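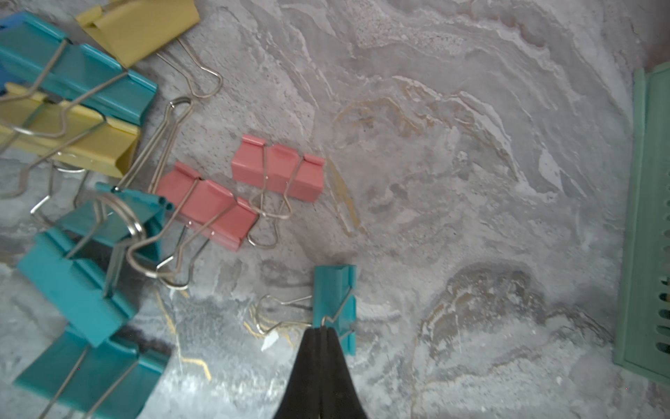 Why do small offices keep using color to sort paper files once the same records exist on a server?
Mostly for speed at the desk. Staff who handle a file several times a day know its stage from the color before they read the label, and the server copy is opened later, when the file is closed or sent out.

4. Results

4.1 Color use at the two sites

We followed 415 paper files at Celton and Skurnetti from the day they were opened to the day they were closed. Both firms handle property claims, and both had moved to electronic records before the study began. At Celton a written rule ties each color to a stage of work. Skurnetti has no rule, and staff there pick colors by habit. We expected the written rule to give more consistent marking, and it did for new files. For files older than 90 days the difference between the firms was small. Staff at both sites tended to leave the first color in place and add a handwritten note when the stage changed.
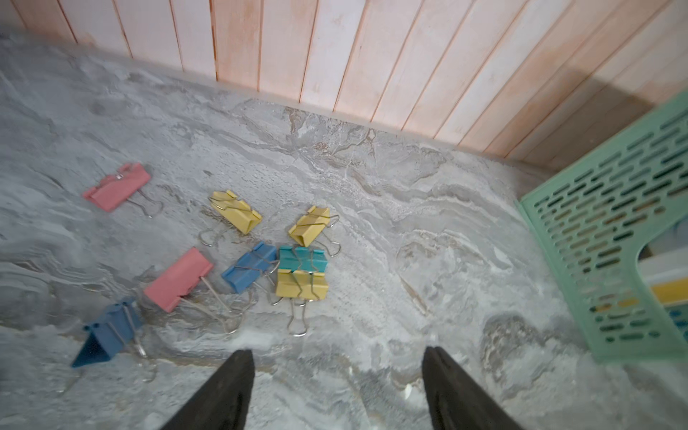
Figure 3. Binder clips in four colors.

Of the files followed, 86 carried a color that did not match their stage at closing. Most of these had changed hands at least once. When a file moved between two people at neighboring desks, the color was usually corrected the same day. When it moved between floors, it often was not. The receiving clerk had no way to tell if the color was current and, in interviews, several clerks said they checked the server first and ignored the color until they had done so.

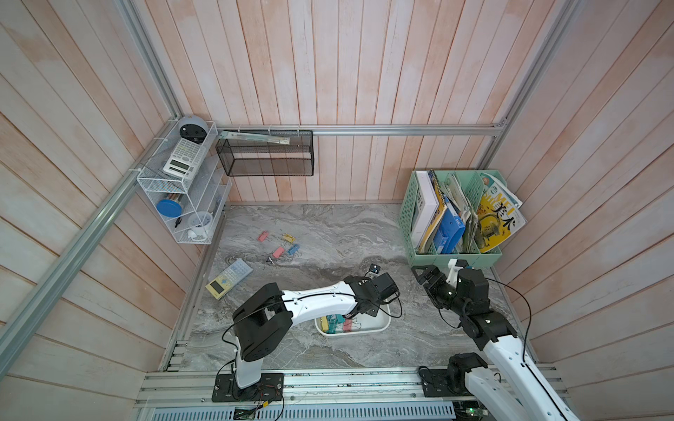
Vol. 12, p. 86

4.2 Cost of a wrong color

A wrong color rarely led to a lost file. The more common result was a second lookup, done by a person who would otherwise have gone straight to work on the claim. Clerks did not record these lookups, and our estimate rests on the diaries they kept during September. The diaries were filled in unevenly, and entries from the busiest mornings are thin.

The Skurnetti diaries also mention colors that had run out. Clerks then used whatever was in the drawer,
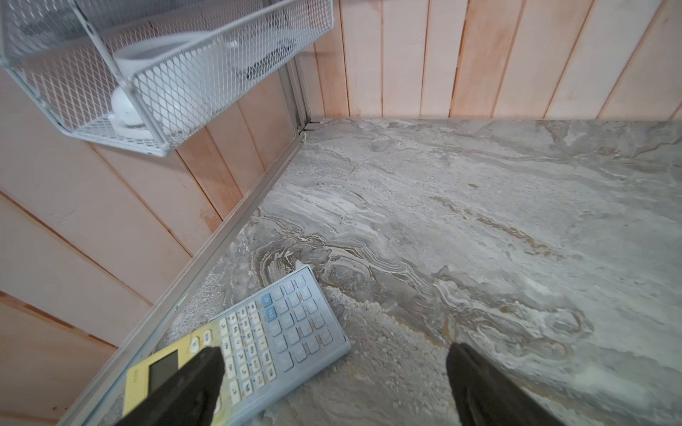
and the substitute stayed on the file after the supply cabinet had been restocked. We did not treat these as errors unless the clerk described them that way. A stricter reading would raise the mismatch count for Skurnetti and leave the Celton count unchanged. Section 5 takes up what this means for firms that are thinking of writing a color rule of their own.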